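Family walk checklist - what I look at before we set off, with my comments

Route: Codley car park to the Grundinstead ford and back
Walked and checked: July 2025
Distance on my app: 2550 metres, or nearer 3000 if you do the loop round the pond (you will, there are ducks)

I do this list the evening before any walk with the kids. It started on the back of an envelope in March and it's grown a bit since, so skip whatever doesn't suit your lot!

1. FOOTWEAR - checked, one problem
Laces fine, soles fine on mine. My youngest has outgrown her boots again, so she'll be in trainers, and I've marked the ford as "look but don't cross" for her.

2. WATER AND SNACKS - OK
One bottle each plus a spare. The tap at Codley was working when I went past but I wouldn't rely on it.
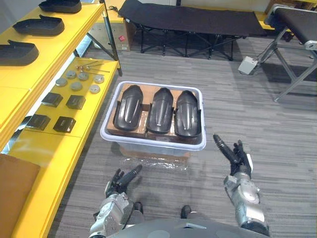

3. KIT BOX - OK, needs a tidy
Everything for the walk lives in one box in the boot, and I go through it item by item because something always wanders off (usually the tick remover). Waterproofs at the bottom, first aid on top. If yours all slides about, try a flat bit of cardboard in the bottom with things laid side by side in a row, like the three black parts in that see-through bin. You can spot a gap straight away. I've done the same with our torches and it's saved me a lot of rummaging.

4. FIRST AID - two things to replace
Plasters down to the silly little round ones. Antiseptic wipes out of date. The foil blanket is still sealed, and there's a whistle on a string that the children are not allowed to know about.

5. CHILD CARRIER - OK, but see comment
We have the Wellska one, bought second-hand. I tug every strap, do up each buckle twice and look along the stitching where the shoulder pads join. One screw on the kickstand had worked a bit slack so I've nipped it up. 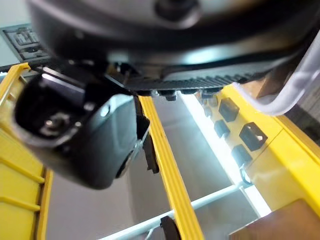

Roland Kershaw wrote in to say I ought to check the carrier with weight in it, as a strap that looks sound when it's hanging in the hall can creep once there's a toddler bouncing about. He uses a sack of potatoes. I tried it with two bags of compost and yes, the left strap slipped, so that's now on the list for good. Thank you Roland!

6. THE PATH - mostly OK
Dry and firm as far as the second gate. After that there are brambles at face height for anyone under six, and I'd take secateurs or go in front and stamp. The gate latch is stiff and it does pinch, so a grown-up should open it.
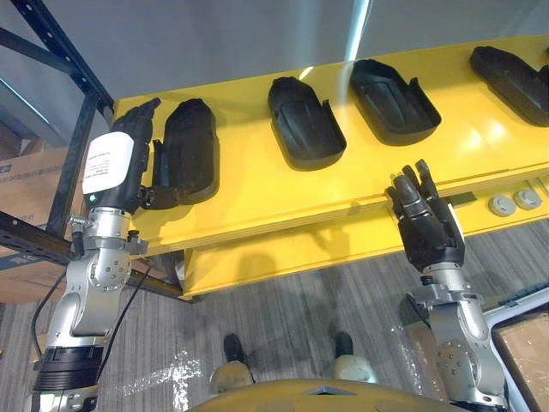 Past the gate you come to the boardwalk, and I gave that a good going over. Three boards are soft at the pond end and one has a nail standing proud. I've reported it. Keep to the left side and hold hands, and don't let anyone run (they'll want to, it makes a lovely noise).

7. FORD AND STEPPING STONES - not OK after rain
Up to 100 mm over the lowest stone the last time it poured. If you can't see the top of that stone, turn round and have your picnic on the bank. 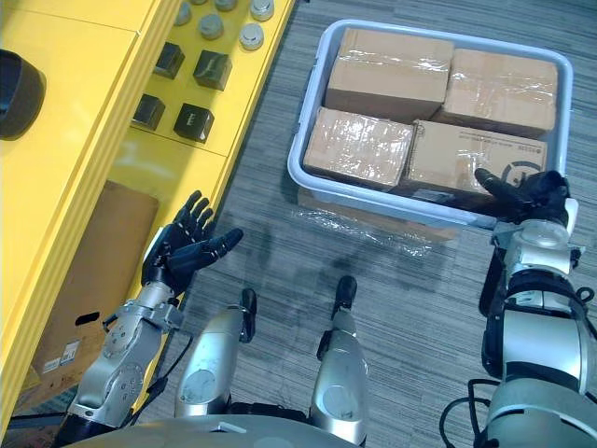 8. GOING HOME CHECK - don't skip it
Ticks first, before anybody gets in the car. Backs of knees, waistbands, hairline, behind the ears. Then hands, and mine are dreadful at this, they shove them at me in fists. Ask for palm up and fingers open, the way the black hand on the left is held, and you'll find the splinters and the bramble scratches in no time. Wipes after that, then biscuits.

9. PHONE AND PLANS - OK
Signal drops out by the pond and comes back at the top field. I text my sister Aliyu when we leave the car park and again when we're back in it.

Still to do before Saturday: buy wipes and plasters, swap the left carrier strap, find the tick remover.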